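What Staff Are Owed When the Dishes Are Automated
Opinion
October 3, 2023

When the Girberg residence in Jerport began moving its kitchen cleanup to humanoid robots in February, the operator, Buvavis, published a statement on cost and reliability. It ran to 15 pages. The people who work in the kitchen were mentioned on one of them.

The residence serves 230 tenants. Loading and emptying dishwashers has long been part of the job of its kitchen aides, and few of them would call it the best part. It is repetitive work, hard on the back and the wrists, and this writer sees no reason to defend it for its own sake. A machine that can hold an item over a dish rack can take over a share of that strain.

The difficulty lies in what remains. An aide who once worked at the sink now also watches a machine work at the sink. She must know when to step in, where to stand, and whom to call. These are new duties. At Girberg they were added to the old job description without a change in title or pay.

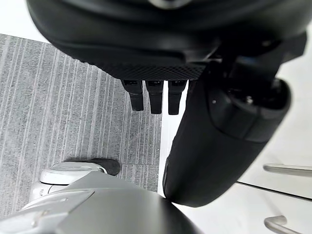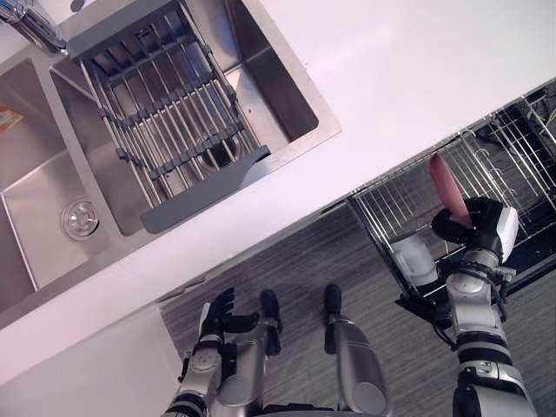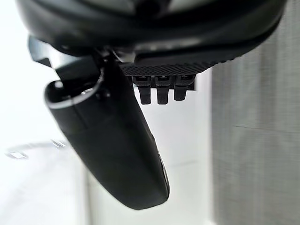 The robot's black hands at Girberg; the second picture shows it at the open dishwasher.

Buvavis has stated that no positions will be cut, and that commitment deserves credit. It does not settle the matter of hours. Many aides are paid by the shift, and a shorter shift is a smaller paycheck even when the position survives. The company should guarantee present hours for at least 3 years and put the guarantee in writing.

Training is the second concern. Aides at Girberg received a single afternoon session. The Kaczorowski agreement, which covers 437 service workers at other sites in Jerport, requires paid instruction before any new equipment is used and gives staff the right to stop a machine without penalty. Both terms should apply here.

Finally, the aides should have a say in which tasks are automated next. They know which parts of the day wear them out and which parts bring them into contact with tenants. Buvavis will review the program again in February. The staff should be at the table when it does.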